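Talpur Learning Opens Evening Study Rooms for Adults Returning to School

LINDURA, 2019-01-09 – Talpur Learning today announced the opening of evening study rooms for adults who are preparing for high school equivalency tests or returning to college after time away. The program will run at the Talpur building on Zirkeo Street and is free to residents of Lindura and the surrounding county.

The study rooms will offer 70 places each term. Registered learners may attend as many evenings as they wish and will have access to printed course materials, practice tests and help with applications. Sessions in math, writing and basic science will be taught in groups of no more than 20.

Each room is set up for small-group teaching, with a whiteboard available for worked problems and shared notes.

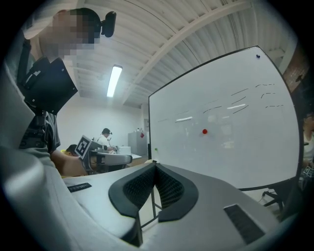

Support for Working Parents

Learners with children may apply for a child care grant of up to $600 per term. The grant is funded by the Jirkusier Foundation, which has supported adult education in the county through a series of local awards. Applications will be reviewed in the order received, and learners will be told of the decision before their first session.

Bus passes are also available on request – applicants should note this on the registration form.

Teaching and Schedule

Evening sessions last two hours, with a further 30 minutes set aside for individual questions. Math groups will follow a set outline covering fractions, percentages, simple algebra and reading graphs. Writing groups will work on short essays and letters. Learners who miss a session may collect the notes from the front desk.

The first term ends in May, when the program will be reviewed and places for the next term will be released. 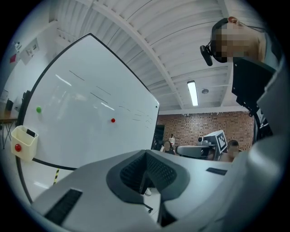

Shazia Paracha said that many adults put off going back to math because they remember being rushed through it at school, and that the new groups would give them time to ask the same question twice. She added that she hoped employers in Lindura would adjust shifts where possible so that staff could attend.

Registration is open at the Talpur front desk. No previous test results are required.

Recent Releases
Talpur Learning Extends Reading Hour to Second Site
Jirkusier Foundation Names Adult Education Awards
Lindura Library Card Now Accepted at Talpur Front Desk
Call for Math and Writing Tutors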